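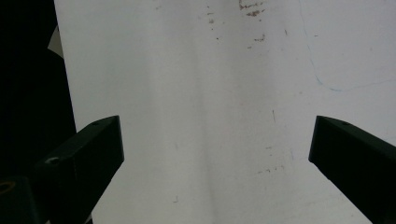

Attachment 1: white surface, indoor light

Ticket 686
Product: Dekanton Catalog, desktop version
Site: Rullham branch library
Opened: 10 July 2019
Status: Solved
Subject: Every second page comes out blank when printing the shelf list

Original report

Hi! First, I love the new shelf list report. We used to build ours by hand in a spreadsheet and this has saved me whole afternoons. But since the last update, printing it gives me a page of titles, then a blank page, then titles, then a blank page, all the way to the end. The local history list should be 14 pages and we get 28. The on-screen preview looks perfect, with no blanks anywhere.

What I have tried so far:
Turned the printer off and on
Printed a long document from the word processor (fine, no blanks)
Printed the overdue notices from Catalog (also fine!)
Ran the list on the back office computer, same result

Reply from support

Thanks for such a thorough report, that rules out a lot already. Could you open Report Settings and tell us the paper size and the bottom margin? Please also save the list as a PDF and see if the blank pages are in the file.

Reply from site

Paper size is Letter, bottom margin is 0.25. And yes, the blanks are in the PDF too, so the printer is innocent. I owe it an apology.

While I was in there I noticed something fun. If I take the "Notes" column off the report, the blanks go away completely. If I put it back but make it very narrow, they stay away. So it looks like a width problem and has nothing to do with the margin at the bottom.

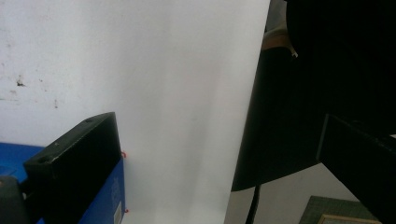
I then tried it with the Doherty collection, which has 820 records and the longest notes in the building, and it does exactly the same thing. Narrow column, clean list. Wide column, blanks.

Reply from support

Great detective work, you found it. The update resets the Notes column to its default width, and that pushes the right edge of the report past the page. Catalog then adds a page to hold the overflow, even when there is nothing in it to print. The preview only draws the first page across.

To fix it:
1. Open Report Settings, then Layout
2. Check "Fit columns to page width"
3. Save the layout under a new name
4. Close and reopen the report

Reply from site

It works!! 14 pages, all of them with titles on. I saved the layout as "Shelf list wide" and sent it over to the Semport branch -- they had the same blanks and had been feeding the empty sheets back into the tray. One small wish: could the preview show the overflow pages too?

Reply from support

Wish added to the list for the October release. Closing this ticket; reply here if the blanks return.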